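Gesley audit office reports on resettlement grants 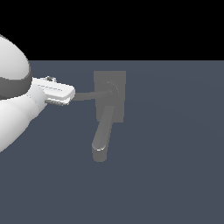

The district audit office in Gesley has published its report on the Karmont resettlement grant, the fund set up to pay for retraining and tools for former quarry workers and their households. The report was laid before the council on 1 May 2021 and covers the full period in which the grant was open to claims.

It finds that 2,879 people were entered on the register of beneficiaries. Of these, 1,823 had a complete file, meaning a signed application, proof of former employment and a bank account in the same name. Payments were nevertheless released against incomplete files, in several cases on the strength of a covering note from the grant office.

The auditors traced 1,293 beneficiaries to a training course they had finished. The remainder either left before the end, were never assigned a place, or could not be matched to any attendance sheet. The report does not treat an unmatched name as evidence of fraud. It states that the attendance sheets for the Bondarchuk centre were kept on paper, that some were stored without dates, and that the centre changed its numbering of courses partway through the period.

Six contracts are examined in detail. All were awarded by the grant office without open tender, under a clause in the rules that allows direct award where work is urgent. The auditors accept that the clause applied to the first contract, for temporary classrooms. They found no written case for urgency in the other five, which covered catering, transport, printing, tool kits and a second order of tool kits from the same supplier. Delivery notes for the second order were signed on a day when the store was recorded as closed.

Roel Van Acker, who ran the grant office until April, told the council that the files had been complete when they left his desk and that papers were lost when the office moved to Gurkmont. The report notes the move but says that no inventory was drawn up before it or after it. Mr Van Acker disputes this and has been given time to submit a written reply.

Stela Nistor, the auditor in charge, recommended that the council recover payments where no course and no delivery can be shown, starting with the supplier contracts. Claims against individual beneficiaries should in her view come last, and only where a false statement was made. Councillor Lieven Van Rooij asked for the matter to be passed to the public prosecutor at once. Councillor Sanne Hermans moved that the reply be heard first. Her motion was carried.

The grant remains closed to new claims. Payments already approved to people with complete files will continue — the council confirmed this in a separate vote. Beneficiaries whose files are incomplete will receive a letter listing the missing papers, and may hand in copies at the council desk in Gesley or by post. Original documents should not be sent.

Questions about the register can be put in writing to Sem Verstraete at the district secretariat. The full report, with its annexes on the contracts, can be read at the secretariat during opening hours. The annex on individual payments has been withheld for reasons of privacy.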